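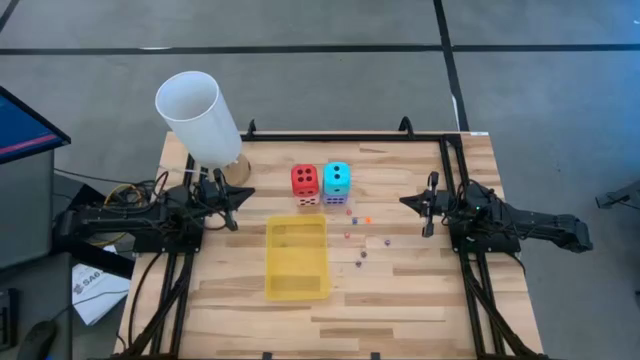 Friday, October 27, 2023
By the TV Desk

Print | E-mail

Superhero drama "Veratow" has been renewed for a second season, the streaming service Primedel confirmed this week. The new run will have 10 episodes, two more than the first, and filming starts in the spring.

The renewal was expected. The first season ended with the title character stripped of her powers and stuck in the flooded city of Ruvon - a cliffhanger that annoyed plenty of viewers.
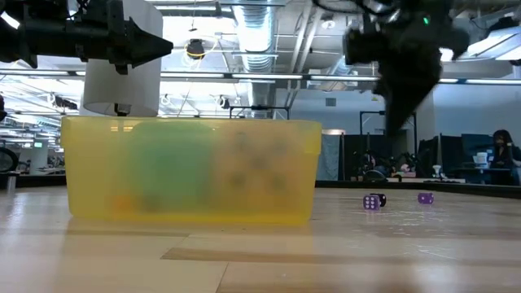
Primedel says the story picks up 30 days later. The writers are staying on, and most of the main cast have signed new deals. The villain Esposito, last seen falling from the bridge, is also coming back, though only in two episodes.

A longer cut of the finale goes up next month. It runs 167 minutes and restores the courtroom subplot.

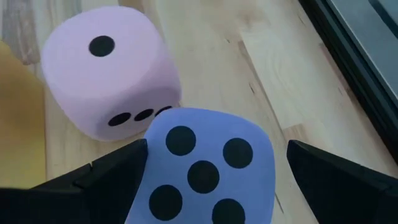 Also in this issue

The comic that inspired the show is getting a new paperback edition - same art, new lettering.

We use cookies to improve this site. Sign up for the weekly newsletter.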